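Three months with Cirklow, or how I learned to rent a spoon rest

Reviewed by Clodagh Brennan
Filed under: Home, Subscriptions

Cirklow rents you the contents of an apartment. You pick a bundle, they deliver it in flat boxes, and you pay by the month until you either give it back or die. I moved in March with two suitcases and a floor lamp, so I was the customer they have in mind, and I took the second-smallest bundle, the Endex, at $128 a month.

The website is lovely. I say this first so that I have said it. Everything in it is photographed in a room with a fig tree, and the sliders that let you swap one table for another work even on my phone, which struggles with the weather. Checkout took me less time than ordering a pizza. There is a box you tick to say you have read the terms. I went back later and read them, and the part I should have read is on page 3, under a heading about care.

The boxes came between seven and eight in the evening, as promised, and the driver carried them up two flights without a word of complaint, though he did look at the stairs for a while first. There were 14 of them. Some held furniture. One held a single trivet, wrapped like a Ming vase.

On the sofa: firm, gray, fine. I have slept on it once by accident and once on purpose and would only do the second again. The arms are at the wrong height for reading and the right height for a plate. It did not sag in three months, and I gave it every chance.

On the desk: this is the best thing in the bundle and I tried hard to keep it. The top is wide enough for a laptop and an argument's worth of paper. It wobbles a little if you type angrily. My friend Remzi Ateş, who has furnished four apartments out of other people's breakups, leaned on it with both hands and said he had owned worse and paid more.

On the small stuff: the plastic chairs and the desk organizer come from the cheap end of the catalog and look it, but they are light, they wipe clean, and if your legs come off in transit you can hardly blame the chair. The knives are not knives. I used mine on a tomato and we both came away embarrassed.

Then there is customer service, which lives in the app and signs itself Aitana. I had a drawer runner missing. I reported it and got a cheerful reply in minutes asking for a photo of the missing part. I sent a photo of the gap. The runner turned up nine days later with a second trivet.

I compared prices with Trendance, which wants $136 for nearly the same list but throws in a mattress, and with buying everything secondhand from the Ibarra warehouse across town, where you need a van and a strong stomach. If you will stay put for a year, buy. If you have no idea where you will be by fall, Cirklow makes a decent case for itself, and the case gets weaker every month you keep paying.

Returning is where they make their money back. Everything has to go in its original box, and they mean the original box. I had cut up three of them for the cat. There is a fee for boxes, a fee for "visible use," and a pickup window of half a day in which you may not, as far as I can tell, bathe. I got most of my deposit back after two emails and one long sigh.

Good: the desk, the delivery, the sofa if you are under five foot eight.
Bad: the box rule, the knives, the trivets.
Would I do it again? For a summer, yes. With a pen in hand on page 3.

Some of the pieces:

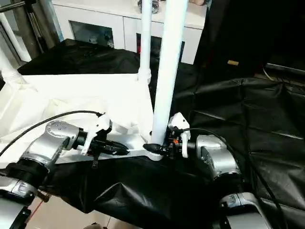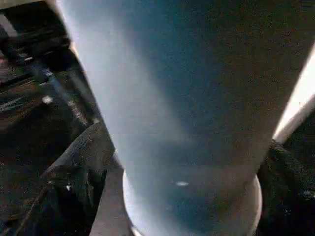
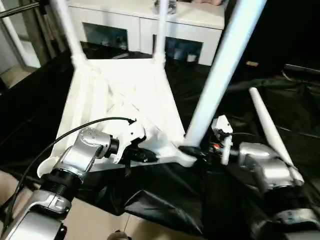
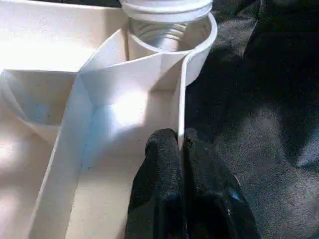 In order: white stand on the black sheet, cup up close, chair upside down with a leg off, organizer tray.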